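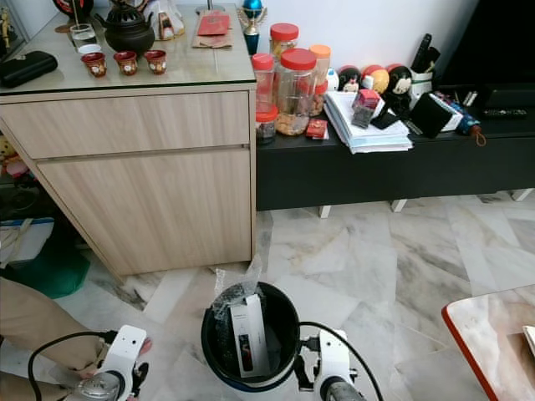

Teapot and red cups on a glass-topped cabinet.

Zallolard Tea Evenings - Common Questions

Do I need to book?
Yes. Send a note to Mbali Jacobs through the Kinitside front desk. Bookings for the September evenings are open now.

How long is a session?
Two hours. We pour the first pot at the start, so please try to be on time. If you come late you can still join at the next pot.

What teas do you serve?
Liên Kiều picks four for each evening, usually a green, an oolong, a black and something with flowers in it. The list goes up at the desk the day before.

Can I bring my own teapot?
You can. Small clay pots are fine. Please leave cast iron at home - it is hard on the glass.

How do I look after a cabinet top at home?
Lift cups and pots when you move them. Wipe spills with a soft cloth and plain water, then dry the glass.
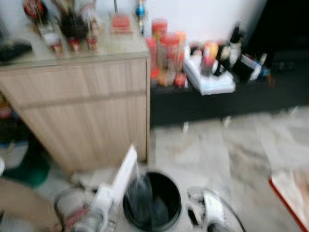

Can children come?
Children over the age of four are welcome with an adult. They pay half.

What if I have to cancel?
Tell Mbali by noon on the day and we will move you to another evening. After that we can't refund the fee.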